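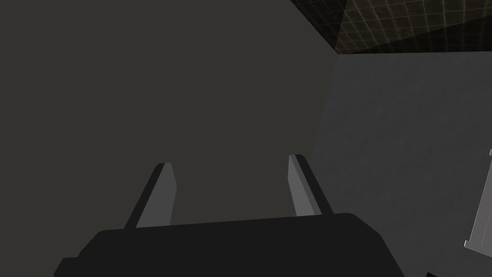

Progress Report, Second Reporting Period
Project: Torkach — wrist-view policies for approach and grasp, trained in simulation
Prepared by: Matilde Leitão, Claratville Robotics Laboratory
Submitted to: Filusley Fund, Applied Automation Program
May 31, 2018

1. Summary

This report covers the work done since the February report. The main task in the period was to find out why the approach policy delivered in the first period stalls when the wrist camera faces a large plain surface at short range, and to change the training method so that it does not. The cause has been identified. A revised method is in place and has been evaluated in simulation on 648 held-out episodes. Stall rate is down and overall success is up, although one class of start pose remains weak. Work on the physical cell has started later than planned. The budget is on track and no change to the final delivery date is requested.

2. Background

The Torkach policy takes a single color image from a camera mounted behind the gripper palm and outputs a change in gripper pose and a jaw command. No depth sensor is used and no external camera is used. Both restrictions come from the original proposal, which set out to test how far a wrist view alone can carry a grasping task in a cluttered room.

All training takes place in the Mangundap simulator, our in-house environment. Each episode loads a room, places the arm in a random start pose with the jaws open, and places one target object within reach. An episode counts as a success if the target is lifted and held until the episode ends. An episode counts as a stall if the commanded motion stays below a fixed threshold for 133 consecutive control steps. Everything else is recorded as a miss.

3. The stall problem

The February report noted that a large share of failures were stalls and offered two explanations without choosing between them. The first was that the policy had learned to avoid contact and would not move when it could not judge distance. The second was that it had no information about which way to move and produced an average of many possible motions, which comes out near zero.

We separated the two with a replay test. Stalled episodes were restarted from the step where the stall began, and the gripper was backed away from the surface by a small fixed amount before control was returned to the policy. If contact avoidance were the cause, backing away should have restored motion in most cases. It did so only where backing away also brought a boundary into view, such as a panel edge or the line between wall and ceiling. Where the view stayed plain, the policy stayed still.

We then looked at the images themselves. The views that lead to stalls have several properties in common. A single dark or evenly lit plane takes up most of the area between and above the fingers. The only high-contrast structure in that part of the view belongs to the gripper, and it moves little from one step to the next. What information there is about the room lies near the borders, often in one corner. A policy that reads one image at a time and pools its features over the whole view gives such corners very little weight.

The second explanation is therefore the better supported of the two. We do not rule out that contact avoidance contributes in some episodes, and the replay test was not designed to measure a mixed cause.

4. Changes to the method

4.1 Short image history. The policy now receives the current image and the five before it, six in total, together with the gripper poses at which they were taken. When the current view is plain, earlier views usually contain some structure. The history is cleared at the start of each episode, so the change has no effect on the first few steps. This matters for the results in section 5.

4.2 Gripper masking. The housing and fingers occupy a nearly fixed part of every image. Their outline is known from the arm model and the jaw position, so it can be computed at each step and passed to the network as an extra channel. The network is then able to treat those pixels separately from the room. We had expected this to be a minor change. In the ablation it accounted for more of the gain than the image history did on episodes that start close to a surface.

4.3 Border-preserving features. The global pooling layer was replaced with a coarse spatial grid, so that a ceiling line or a panel edge in the corner of the view keeps its location. The change increases the size of the following layer. Training time per run went up but stayed within the planned compute allocation.

4.4 Start pose sampling. In the first period, start poses were drawn evenly over the reachable space, and poses facing a near surface were uncommon in the training set. We added 2,000 training episodes in which the arm starts facing a wall, a large panel or a cabinet side at short range. These were generated with the same scripted expert as before. The expert has access to the true target position and so never stalls.

Room textures and lighting were not changed between the two training sets. Walls have a fine mottled finish, some ceilings have a thin grid pattern, and large panels are left flat and untextured. We considered adding random textures to the panels and decided against it for now. Doing so would have lowered the stall count in simulation by removing the hard case, and plain surfaces are common in real rooms.

5. Results

The evaluation set consists of 648 episodes in rooms that were not used for training. The set was fixed before any of the changes in section 4 were made and was run once per policy variant. The main findings are as follows.

Stalls fell for every category of start pose. The largest drop was in episodes where the arm starts in open space and comes near a surface partway through its motion. The image history is effective there, as would be expected.

Success rose in all categories except one. Where the arm starts facing a plain surface and the target is behind the camera, the policy now moves in most cases, but it often turns in the wrong direction and runs out of time. These episodes have changed from stalls to misses. From the point of view of the task nothing has been gained, and we report them as failures.

Collisions with walls and panels rose slightly. Most are light touches by one finger during a turn. They do not end the episode in simulation, but they would trip the force limit on the physical arm. A penalty term for finger contact has been added to the training loss and is being tuned.

Each change was also removed in turn with the other three left in place. Removing the new start poses hurt most, followed by gripper masking, image history and the spatial grid. The gap between the last two is small enough that we would not rely on their order. Full tables are in the data package submitted with this report.

6. Physical cell

The arm and gripper are installed and the wrist camera is mounted. Calibration between camera and gripper has been done once and needs to be repeated, as the first mount allowed some play. A stiffer mount has been machined. No policy has been run on the physical arm in this period, and no claim about transfer is made here.

One difference from simulation is already clear. The simulated housing renders as a nearly uniform dark shape, while the real one picks up reflections from the cell lighting. The mask in 4.2 should reduce the effect of this, because it depends on geometry and not on appearance. That will be checked first.

7. Deviations from plan

Physical trials were scheduled to begin in this period and did not. The delay comes from the camera mount and from the extra time spent on the replay test. The trials move to the start of the next period. The texture study listed under work package three has been shortened and will be run after the trials, when it will be easier to decide which surfaces are worth including.

8. Plan for the next period

Recalibrate with the new mount and repeat the check after one full day of arm motion.

Complete tuning of the contact penalty and rerun the fixed evaluation set.

Test a simple search behavior for starts with the target behind the camera. The first version will be a scripted sweep that hands control to the policy once a non-planar region comes into view. A learned version will be attempted only if the scripted one proves too slow.

Run the first physical trials with the policy reported here, starting with open-space poses and then adding poses that face the cell wall.

9. Resources

Spending on staff and equipment is within the approved amounts. Compute use was higher than in the first period owing to the ablation runs and is expected to fall. The cost of the replacement mount was met from the existing workshop line.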